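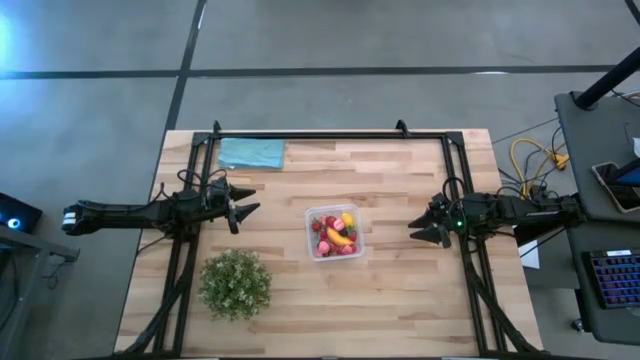

Dallstead packing co-op to add second two-arm cell, holds off on third

DALLSTEAD - The Dallstead fruit packing co-op will buy one more two-arm bench cell this spring and push the decision on a third into next year's budget, members were told at the March meeting.

The cell goes to Pikico, which supplied the first. Flellus also bid. Its price was lower on paper but left out the frame, the floor work and the spare grippers, and once those were added back the gap mostly closed.

Members had been asked to approve two cells at once. That was pulled before the vote. Power to the east end of the shed isn't ready and the electrician can't start until after the berry rush.

What's in the purchase: two arms, a metal frame, a wood-top table, one workstation, setup, and 6 months of phone support. Not in it: anything for the conveyor, which stays as is for now.

Spare gripper fingers were the sticking point. The co-op budgeted $700 for fingers in the first year and spent it early. The new plan sets aside $800 per cell and keeps a set on the shelf at all times. Another $100 per cell goes to cable ties, floor tape and other small stuff that kept getting charged to the office account.

The cells are meant for mixed fruit packs, the small clear tubs with strawberries, a banana and whatever else is in the order. Hand packers will stay on the line for the full season, and no hours are being cut under this budget. Wiping down tubs and tables is still a hand job too, though the co-op wants to try teaching the arms to handle a folded towel before it spends money on a seperate cleaning station.

Potted plants also came up. The greenhouse side has asked for time on the new cell to see if the arms can move small shrubs from bench to tray. They'll get mornings before 9 a.m., no charge the first season. After that the greenhouse pays a share of the spares, amount to be worked out.

Oyewole, the engineering shop that did the floor layout for the first cell, is back for the second. Same deal, concrete floor stays bare, tape lines mark the walkways, no bolted fence unless the insurer asks for one. The insurer has not answered yet. Members wanted that answer in writing before the deposit goes out and the motion was changed to say so.

One member asked about leasing. Both bidders offered it, but the lease terms ran longer then the co-op wanted and neither covered grippers. Purchase passed on a show of hands.

Delivery is expected before the summer packs start. The third cell comes back up at the fall budget meeting, along with the power work and a quote for a longer table. Copies of both bids are at the office, ask at the front desk.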